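Urkton Tenants' Association
Minutes, December meeting, Lecomte Room

Opened 7 p.m. Last minutes agreed, with one objection to the word "productive."

1. Heating. Doltau says the new boiler will cut bills by nearly 50 percent. Members asked compared to what. Doltau's letter doesn't say. No vote until we see a full winter of readings from a building that already has one.

2. Bralluvow lot. The city's flyer promises 400 parking spaces. The last flyer promised 300 and we got a gravel patch. Secretary to write and ask for a drawing with a date on it.

3. Dues. Proposal to raise dues by $2 a month. Two members doubted the money would go to the stairwell lights, as it was meant to last time. Carried, narrowly, on condition that the lights come first.

4. Shared kitchen. The landlord's plan was passed around. It has a microwave and a dish rack on a gray countertop, and no prices. 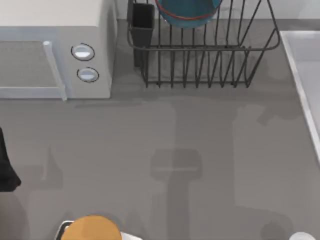 Minutes by Odile Farrant

Several members asked who would clean it and who would pay when something breaks. The landlord's answer, "residents will be consulted," was read out twice. Deferred.

5. Other business. Side door still sticks. Reported again.

Closed 8:40 p.m.

Recent minutes
November
October
September (corrected)

Contact the secretary | © Urkton Tenants' Association | Back to top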